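Which tune for an evening hymn with a lot of verses?

Our hymnal gives two tunes for the same evening text, Shirima and Etmont. We have 3 basses and an organ with opinions. Which one holds up?

EtmontAlto
Etmont, number 131. Shirima climbs in the third line and your congregation won't go with it.

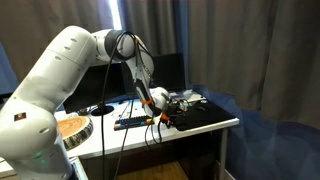 Drimgate, Sunday

pedalpoint
I've played both for years. Shirima is the better tune — take it down a step and the high note stops frightening people. Etmont is fine if you like going to bed early. Skip a verse either way.

lowbrass80
We just sing whatever the organist starts.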